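Emton Kitchen Kit - README

Release of Jul 11, 2024
Maintained by Drurnodau, Clunthorpe

What you get

The Emton Kitchen Kit is a simulated worktop with a two-armed robot, sold by licence to teams who want to train or test simple kitchen handling before they spend money on hardware. It comes as a scene pack, a set of recorded episodes and a small scoring tool. You need your own simulator licence. The kit does not include one.

The base task is called fruit-to-bowl. Fruit starts on a cutting board on the right side of the worktop, and the bowl stands on the left. The robot has to get the fruit into the bowl without knocking anything over. Both arms are live in every episode, and the scoring tool logs them separately.

The board and the bowl are kept well apart on purpose. Earlier builds had them close together, and policies learned to push the fruit along the marble and tip it in. With the wider gap a push is seldom enough, and the arms have to share the job or reach a long way.

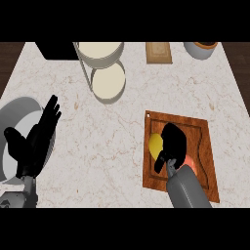
Ñahui asked after the February build whether the gap made the task too hard for a first purchase, and said their own team had spent longer on the reach than on the grasp. They would have liked an easier layout to start from. We have added one. It is called near-bowl and can be switched on in the settings file.

Contents of the pack

scenes/ - worktop layouts, with the objects and their starting positions
episodes/ - recorded runs, one folder per run
score/ - the scoring tool and its settings
docs/ - installation notes, licence text and change log

The standard licence covers 22 layouts. The extended licence adds eight more, which makes 30. All of them use the same marble worktop and differ in where the objects stand and which of them the robot is asked to move.

Recorded episodes

Each episode has the camera view, joint positions for both arms, hand commands and a one-line task instruction. Camera frames are stored at 20 per second. The view has a black band at the top and bottom, and this is part of the stored frame. If your model needs a full picture, crop the bands before training. The scoring tool ignores them.

Failed runs are included and marked as such in the episode folder. We do not remove runs where the fruit is dropped or the hand closes on nothing. Buyers who want only the good ones can filter on the result field.

Things to know before you buy

Objects at the back of the worktop are often cropped by the top band. They are there as clutter in fruit-to-bowl and should not be used as targets from this camera.

The hands hide a good deal of what they are working on. When the right hand is down on the board, it can cover part of the fruit beside it. Policies that depend on a clear view of the target tend to stall at this point. 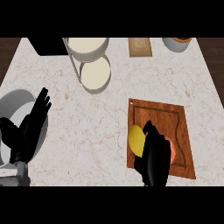 Gladys Sánchez
Technical Author, Emton Kitchen Kit

Contact between fingers and fruit is the weakest part of the simulation. The fruit is treated as a rigid body, so it does not give under pressure, and a grip that holds in the kit may bruise or lose a real lemon. We suggest using the kit to compare policies with each other. It is not a measure of how they will do on a real worktop.

Lighting is soft and the same in all layouts. There is no setting to vary it in this release.

Known problems

- Layout 29 sometimes loads without its task instruction. Reload the scene.
- The scoring tool counts a fruit resting on the rim of the bowl as delivered. A fix is being tested.
- Near-bowl has no recorded episodes yet.

Licence and support

Each licence is for one site. Results may be published, but the scene files may not be passed on. Support requests go through the Drurnodau account page - please give the layout number and attach the log from the score folder.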